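Writing from Observation: Project Report

Creative Writing Workshop, Nondercombe College
14 April 2023

## What the project was

The assignment was to collect details from one public place over several visits and turn them into a short piece of fiction. I picked the waiting room at Erer station, where I change trains on my way to class. I made 5 visits, filled most of a notebook, and wrote a story called "Rusmont Line."

The rule I set for myself was 100 words of notes per visit, written on the spot, with no made-up material. Invention was only allowed later, at the desk.
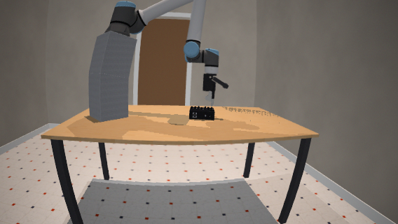
The first two sets of notes were poor. I wrote down what people wore and very little else. Reading them back, I could not tell one person from another. For the third visit I left clothing out and wrote only what people did with their hands and what they said out loud. Those notes were much better. A woman folded a receipt into a strip and wound it around her finger through a whole phone call, and she became the main character.

## From notes to draft

I sorted the notes into things I could use as they were and things that only gave me a mood. The receipt went in the first group. The smell of the heater went in the second.

The first draft was told by a narrator sitting in the room and watching, much as I had been. In workshop the group asked why the narrator was there, and I had no answer. I rewrote it in close third person from the woman's side. This meant giving her a reason to wait, so I had her miss the train to Sperling and decide whether to take the next one.

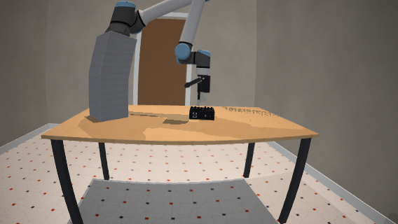 *Figure 2. Robot arm on its pedestal, simulated view.*

Changing the point of view took longer than the first draft did. Most of the notes about other passengers had to go, as she would not have noticed them. I kept the man asking about the Sperling platform, because his question gives her something to answer.

## Revision

I went through 3 drafts in all. The second was too long in the middle, where she thinks about her brother. I cut that section to one paragraph and moved the phone call earlier. The third draft mostly fixed dialogue. Real speech from the notebook looked flat on the page when I copied it exactly, so I trimmed greetings and repeated words.
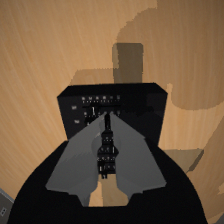

Image: computer-rendered, course media folder

The ending is still the weakest part. She stands up when the train is announced, and the story stops there. Two readers liked this and one thought a page was missing. I tried a version where she boards and did not like it any better.

## What I would change

I would visit at different hours. All of my visits were in the late afternoon, so I saw the same kind of crowd each time. I would also write up each set of notes the same evening, while I still remembered the voices. The notes from October were typed two weeks late and I could not read parts of them.

The full story and the typed notes are attached as an appendix.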